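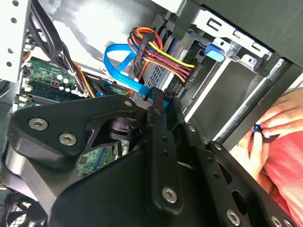 Wrist view inside the desktop case. Drive bay on the right, power wires and the blue SATA cable behind the gripper.

October, bench notes, PC teardown set

Started 8:40. Goal for the day was to finish the cable part of the set and get at least one clean block of memory removal. Ended up with most of the first and a bit of the second.

Count at start of day: 300 kept episodes across all tasks. Count at end: 510 recorded, of which I have only gone through part. Target for the whole desktop set is still 1000. The Escobedo people want the split by task and not just a total, so the task label has to be filled in before the episode is closed. I missed it on the first batch this morning and had to go back through the log by start time.

Setup

Same arm, same wide finger plates as last week. Wrist camera on, overhead camera on, side camera off (the cable for it went to the Aststead rig and has not come back). Teleop through Skeleo. Latency felt normal all morning. After lunch there was a lag on closing the gripper, very small but enough that I was overshooting on thin cables. Restarting the Skeleo session cleared it. I marked the episodes from that stretch as "lag" in the notes field. Whoever does the review can decide.

Exposure on the wrist camera is locked now. When it was on auto, the picture jumped every time the gripper moved from the light metal of the case into the dark part near the bottom. Locked is better but the inside of the drive bay is very dark. You can tell there is a drive in there and not a lot else. Not sure that is enough for the drive removal task. Try the small lamp clamped to the bench edge, and record the lamp position if we keep it, so the other bench can match.

Cables

Task as written: reach in, grasp the data cable, pull it clear of the board, release outside the case. The blue SATA cable is the easy one. It stands out against everything behind it and it loops up high enough to get a finger plate on each side. The power bundle is harder. Red, yellow, orange and black all together, stiff, and it pushes back. Twice it sprang away when I let go and ended up over the memory slot, so the next episode began from a different state than planned. I kept both. We want varied starts anyway, as long as the start is recorded.

The connector marked HDD PS is a good target because the overhead camera can find it too. I suggest we use it as the named object in the instruction text. So far we have had "power plug", "drive plug", "the black connector" and "HDD connector" for what I think is the same part. A mix of wording is fine if it is on purpose. This was not on purpose. Proposed wording is in the shared sheet, please edit there and not in the episode files.

Approach angle matters more than I had written down before. Coming straight down, the gripper covers most of the board in the wrist view and I was working from the overhead picture alone. Coming in tilted, with the drive bay to the right, the cable stays in view until nearly the end of the reach. All cable episodes after the first block use the tilted approach. The earlier ones are tagged "vertical". I would not throw those out, but they should not be most of the set.

Hands in view

Still an open question from the last meeting. For the handover and assist episodes a person's hand is meant to be near the case, and those are labeled "person present". For the solo tasks the rule is hands out before record starts. My count from the review so far: 179 episodes checked, and a few of the solo ones have a hand or a sleeve at the side for the first second or so. Trimming the start takes care of most of them. If the hand stays past the first gripper movement, relabel it as person present and leave it whole.

Small parts held by the person should be written down in the object list, even if the robot never touches them. The Mekov annotation tool asks for every held object and flags the episode if the field is blank. Color and rough size is enough.

Memory removal

Began this at 2:15. The finger plates are too wide to work at the slot without touching the parts next to it. I could press one end latch down with the edge of the left plate, but then had no good way to hold the module. Tried turning the wrist a quarter turn. Better, but the wrist then comes close to the bay rail and I do not like the clearance there. One contact with the rail, light, no stop triggered. Checked the screws on the plates afterward and all were tight.

Recorded a short block anyway and marked it as failures. The training side has asked for failed attempts with an honest label, and these are that. Stopped when it was clear I was only repeating the same miss.

Options, in the order I would try them:
Narrow fingertips from the other gripper, if the bolt pattern matches.
Loosen the module by hand first and record only the lift.
Leave memory out of this set and do it on the open test board.

The second one is quick and could be done tomorrow without any new parts. It does change the task, so it needs its own label.

Data check

Played back a random handful from each block. Wrist and overhead streams line up. One episode has a gap in the joint readings, cause unknown, moved to the hold folder. Disk on the recording machine was getting full by 4:00, so I copied the morning block to the server and confirmed the sizes match. Have not deleted the local copy yet.

To do
Ask Aststead for the side camera cable.
Lamp test on the drive bay.
Agree on the connector wording in the sheet.
Measure clearance from wrist to bay rail with the wrist turned.
Review the rest of today's episodes, lag block first.
Fill in held object fields in Mekov for the assist episodes.

Arm parked and powered off at 5:20. Case left on the bench with the cables as they were after the last episode. Please don't tidy it, I want to start from that state in the morning.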